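Wulthorpe Countertop Survey - README

Last updated Friday, December 28, 2018

This folder holds the answers from a survey of people who had kitchen counters replaced in Wulthorpe and Divbridge. Rowena Saludo wrote the questions and Elias Abou Jaoude cleaned the results. It covers what people picked, what they paid, and how they felt about it a year on.

Files

survey.csv - one row per household, 400 rows
questions.txt - the form as it was mailed out in April
colors.csv - color names as written by the household, with our grouping next to each
notes.txt - free comments, names removed

Columns in survey.csv

id - household number, no meaning beyond this folder
town - W or D
material - stone, wood, laminate, tile, other
color_group - one of 8 groups, see below
cost - whole dollars, installation included
sealed - yes, no, don't know
happy - 1 to 5, where 5 is very happy
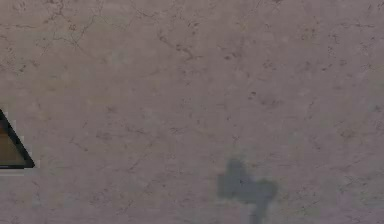 Color groups were the hardest part of the cleanup. People wrote "gray," "greige," "mushroom," "sort of purple" and so on, and two people in the same house could disagree. Danang Oei and Orathai Nakpan each sorted the names separately and then settled the differences by phone. A mauve-gray with a faint pink cast and fine dark veins goes under "warm gray," and the veins are ignored. Anything called plain "white" stays in white even if the comment mentions a pattern.

Missing values are left blank. In 19 rows the cost is blank because the counter came as part of a full remodel and had no separate price. Please don't fill these with an average.

Known problems

The "sealed" question was worded badly and many laminate owners answered yes. Use it for stone and wood only. Divbridge households answered later than Wulthorpe ones - keep that in mind if you compare the two on "happy."

Corrections go to Eustaquio Galindo. Give the household id and the column name.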